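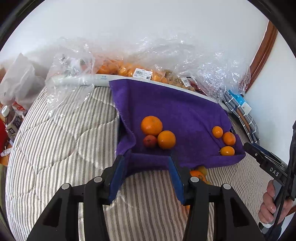

About > Who We Are > The Workshop

Print this page | E-mail this page

WHO WE ARE

Workance is a shared workshop for people who want to build robots and can't do it on the kitchen table any longer. We have benches, a drill press that is older than most of our members, 3 printers and a very good kettle. Kiri Halliday and Nikau Sutcliffe started it in August with the tools from Nikau's garage, and we've been making a racket ever since!

What we build

Mostly hands. Kiri wanted a gripper that could pick up fruit without bruising it, and that one idea has swallowed most of our evenings (happily). We work with hand-held grippers — two fingers, soft pads on the inside, a handle at the back — so that a person can do the job first and a robot arm can learn from it later. You hold one in each hand and after ten minutes you stop thinking about your own fingers at all.

A lot of this gets done at members' homes, with whatever is in the house. Oranges and mandarins are wonderful for it. They roll, they come in every size from a big navel to a thing you could lose in a pocket, and you can eat them when you're finished. Cloth is harder. A towel has no real edges as far as a gripper is concerned, so we spend a long time on pinching a fold and letting go of it again, and then on doing both with fruit sitting on top.
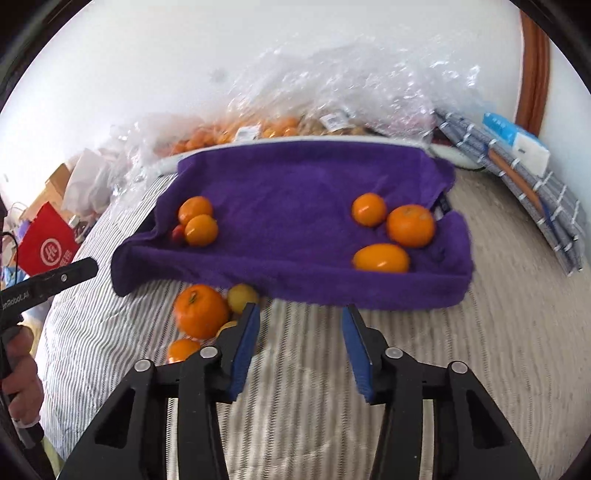
The bench arm that is meant to take over from us is called Otis. It has been rebuilt twice, and Leonie Waaka is in the middle of the third go, with a new wrist and much shorter cables. Schumacher is the fast one, on wheels, and belongs to Brodie Mahuika. Please stand back from Schumacher.

Our goal for Otis is 3000 practice picks, and the log stood at 2507 when we updated this page on 3 January 2020. Corina Pop keeps the log and wrote Winen, the little program that sorts our recordings by task. She'd love some help with it, especially from anyone who likes tidying up file names.

Coming along

You don't need to know how to solder or code. Bring a half-finished thing, or a broken thing, or just come and have a turn with the grippers — peeling a mandarin with them is still an open challenge, and Leonie has got the closest so far.

Contact Workance | © Workance | Back to top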